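September, textile bench, started a little after 9 in the morning

Picking up from the shrinkage mess. The second lot of the Inerberg wool blend arrived and, as promised, it is identical to the first lot in every way except the color, the weight and the hand. The supplier's sheet still says "pre-shrunk." I have stopped reading the supplier's sheet before lunch.

Cut swatches on the big table. 42 in all, each 200 mm square, marked at the corners with the basting thread we settled on after the laundry marker incident. (Laundry marker: fine on cotton, bleeds into wool, leaves a soft gray smudge where you wanted a crisp corner. The old swatches are in the drawer if anybody wants to measure a smudge.) Basting takes forever. I got through it with the radio on and one cup of coffee, which I drank cold, as is the custom on this bench.

Grain direction is marked with a single red stitch on the warp side. Please do not pull out the red stitch to see what it's for.

Conditioned everything flat on the rack overnight before cutting, so the starting sizes should be honest this time. Last time I measured swatches straight off the bolt, where they had been under tension since the mill, and then wrote half a page on the remarkable relaxation behavior of the cloth. It was relaxing because I had let go of it.

Plan for the washes:

Group A, cool, wool cycle, Tumina liquid at half dose.
Group B, same cycle, Mowat powder, full dose as printed on the box.
Group C, warm, regular cycle, Tumina again. This is the "customer didn't read the label" group and I expect it to be the most popular in practice.
Group D, hand soak, no agitation, pressed in a towel.

Each load gets padded out with plain cotton ballast so the swatches have something to rub against. A near-empty drum treats wool a lot better than a real load does, and nobody at home washes one square of blanket at a time.

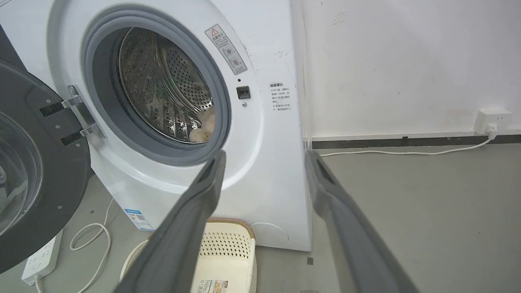 Group D was the first one I measured, mostly to have something to write down. Warp came in 3 percent short, weft barely moved. Surface still looks open, no matting that I can find with the loupe. If the whole world soaked its blankets in a basin and pressed them in towels we could all go home.

Group A is a little worse, and uneven. The swatches with the looser edge stitching pulled in at the corners, so the sides bow and you get one number if you measure along the edge and a nicer number if you measure through the middle. I measured both. I'm using the middle one for the table and writing the edge one next to it in pencil, where it can sit and disapprove.

Group B: the Mowat powder left a chalky feel. Rinsed one swatch again by hand and the feel went away, so it's probably the dose and not the cloth. The box wants a full scoop for anything bigger than a handkerchief. I'd like to rerun B at half scoop before saying anything unkind about powder in writing, beyond what I've just written.

Group C did what Group C was always going to do. The worst swatch is down to a shape I would call a coaster. It's thick, quite handsome, and would stop a draft. Warp shrinkage is past the end of the little printed scale, so I used the steel rule like an adult. Do not average C in with the others. I did it once to see, and the result described no piece of cloth in this building.

Seams: two of the overlocked edges in C popped, both where the thread was polyester and the wool went somewhere without it. Worth a note for the blanket binding. If the binding doesn't shrink and the blanket does, the customer gets a frill. Some customers may want a frill. We are not currently charging for one.

Colorfastness, quickly. The dark green gave a trace of color to the white cotton strip in the warm wash and none in the cool. The oatmeal gave nothing, having nothing to give. I graded by eye against the gray scale under the daylight lamp, then again at 4 in the afternoon with the window behind me, and got half a grade of difference on the green. Went with the lamp.

Vovham want a care label wording by the end of the month, in 8 words or fewer. Current draft is "Cool wool wash, dry flat, do not tumble," and that is exactly 8, provided they don't ask for a "please." I had "reshape while damp" in there as well and I think it matters more than the tumble warning — the corners in A would have come out squarer with a gentle tug. Will argue for a second line.

To do:
Rerun B at half scoop, same ballast.
Cut three spares from the green, off the other end of the bolt.
Try a wool thread on the overlocker and see how often it snaps.
Ask Inerberg what "pre" means.
Put the good tape measure back on its hook. If it is not on its hook, I have it.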